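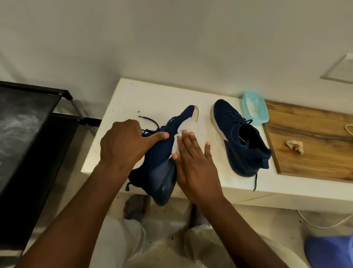
A scuffed toe and a white cloth: cleaning a pair of knit sneakers.

Why Do Sneakers Get So Dirty, and How Does a Cloth Clean Them?

Think of everywhere your shoes have been this week. They've gone up the stairs and across the playground, and maybe through that one muddy patch by the gate that everybody says they will walk around and then doesn't. Your socks got to stay inside, nice and cozy, but your shoes met every bit of it!

Many sneakers are made from knit fabric, a lot like a sweater. If you look very closely at a sweater (go ahead, pull your sleeve right up to your nose), you'll see rows and rows of tiny loops, all hooked together. Loops are wonderful for shoes, because they stretch when your foot bends and they let air in so your toes don't get too hot. But there are little gaps between the loops, and dust just loves to settle down into little gaps.

The rubber parts get dirty in a different way. Rubber doesn't have loops, but every time you drag your toe or bump a curb, you make small scratches called scuffs. Dirt rubs into the scratches and stays there. On a navy blue shoe you might hardly notice some dust, but on a white toe or a white edge, oh my, grey and brown marks show up right away.

So how does a plain old cloth help? A cloth is made of threads, and threads have fuzzy little fibers sticking out. When you press the cloth flat and rub, the fibers push the dirt loose and then hold on to it. A damp cloth works even better, as water slips in between the dirt and the shoe. A tiny drop of soap helps with greasy dirt, which doesn't like to mix with water all by itself.

Would you like to try it? Ask a grown-up first, and pick a table that is easy to wipe, because crumbs of dirt will drop off while you work. Knock the soles together outdoors. Then loosen the laces, hold one shoe firmly in one hand, and wipe with the other. Do the knit part gently, back and forth. You can press harder on the rubber. Turn the cloth over when it looks grimy, or you'll only be moving the dirt from one place to another!

Clean one shoe before you start the next, and set the two side by side to see what has changed. Some scuffs won't come out however long you rub, and that's all right. A scratch is part of the rubber now.

Last of all, let your sneakers dry in an airy spot, away from the heater, with the laces pulled wide open. Then wipe the table and put your cloth in the wash. It has picked up plenty of playground, too.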